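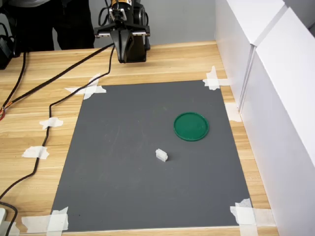 Olgate gripper kit, worth 417 quid?

skulthorpe21
Got the Olgate on trial until Friday. Task is the green lid and the small white block on the grey mat, mat taped at all four corners. Lids go well. The block gets knocked over more than I'd like. Anyone kept theirs?

N_Mengal
Kept mine. Slow the approach down and the block is fine. Tape your cables at more points too, two bits isn't enough.

guerra5
Disagree. I slowed mine right down and it made no odds. The fingers are too stiff. Sent it back and bought the Lulutum.

N_Mengal
Lulutum is 1259 though.

guerra5
It is, and it picks up small blocks.

skulthorpe21
Can't stretch to that. Will try slower tonight and post the results.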